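Household Chores Project: Progress Report to the Grestadel Fund
Reporting period ending 1 Mar 2019
Prepared by the Jekwood project office 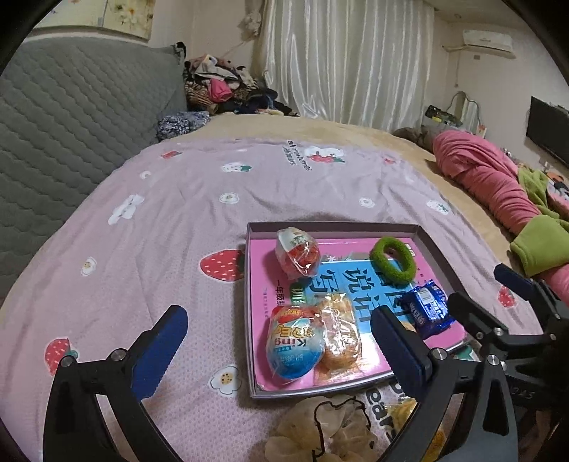

The main question for this period was whether small tidying jobs can be handed to a machine in an ordinary home, with the bed still unmade and things left where people left them. Our answer at this stage is that some parts of the job can be, and the whole job cannot. The rest of this report sets out what was done, what it cost and what we ask the Fund to agree to before June.

1. Work done

The home part of the project now has 3681 recorded attempts at picking up, moving or putting down a household item. All were made with hand-held grippers, with a person doing the work and the gripper recording it. Bedrooms make up the largest share. We had planned an even split between bedrooms and kitchens, but kitchen sessions took longer to set up and two homes dropped out before their kitchens were reached.

The tasks in bedrooms were kept plain. Collect small things into a shallow tray or box lid. Take them out again. Clear wrappers and bags off the bed. Put clothing in one heap. The objects were whatever the household had, and snack packets, hair ties and school workbooks came up in home after home. We did not buy a standard set of objects, as the first proposal had suggested, and we would like the Fund to accept this as a permanent change.

The shop-floor part, run at the Grirkby store, covered restocking of one aisle and the return of misplaced goods. That work used a fixed arm on a cart. It started late because the floor near the loading door had to be leveled.

2. Results

Results from the store are the better of the two. The arm placed boxed goods on the correct shelf in 90 percent of attempts. Boxes have flat sides, they stand where they are put, and the shelf is always the same height. When the same arm was given bagged goods, it did poorly enough that we stopped the test and went back to boxes.

In the homes, the model trained on the gripper recordings was tried on a bench with a mattress section and bedding. It picked up a single item from a tray in 80 percent of attempts. That figure covers one item at a time, with space around it. When items touched each other, the model often took hold of two or pushed one under the other. We have not given a figure for this case because the attempts were scored differently by different staff, and the scoring sheet has now been rewritten.

Three kinds of item give the most trouble:

Soft packets. Foil and clear film change shape when gripped and catch the light. The model closes too hard on baked goods and crushes them. A household would not accept that.

Flat items. A workbook lying flat in a tray has no edge a finger can get under. People slide it to the side of the tray first. The model has not learned to do this reliably.

Cloth. Blankets, clothes and covers move when anything on them moves. A printed cover adds a further problem, in that the model sometimes reaches for a flower or a piece of fruit in the pattern.

The last point was not expected. It showed up in bench tests with patterned bedding and did not show up with plain sheets. More recordings on patterned covers should help, and we have asked the home team to stop swapping them for plain ones when they set up.

3. Equipment

The rubber finger pads wear faster than the supplier's sheet says. Koutsoukos, who make our gripper parts, have sent a harder pad to try. It lasts longer but slips on clear wrapping, so both kinds are in use for now. Joint screws are checked at the start of each session and tightened if needed. One gripper was out of service for most of a month waiting for a part.

4. Money

Spending is within the amount agreed. Travel to homes came in over its line and equipment came in under it by more. We ask to move the difference across. No extra money is requested.

5. What has not been done

The laundry task was not started. The comparison between homes with and without carpet has been dropped, since too few of the homes had carpet for it to mean anything. The plain-language notes for households are written but still need checking by a translator.

6. Next period

Bedroom sessions will continue with items placed close together or touching. Kitchen sessions will restart at 3 homes that have already agreed. At Grirkby, the arm will be given bagged goods again, this time with the softer pads. We would like to hold the bench test of the full tidying task in June, from a bed with things on it to a bed that is clear, and to invite the Fund to watch it.

The Fund asked at the last review when a machine of this kind could be left alone in a home. We do not have a date. On present results it would need a person in the room to deal with soft packets and anything under a blanket, and in most cases that person could clear the bed sooner by hand.

Decisions requested: approval of the change to household objects, approval of the budget move in section 4, and a date for the June visit.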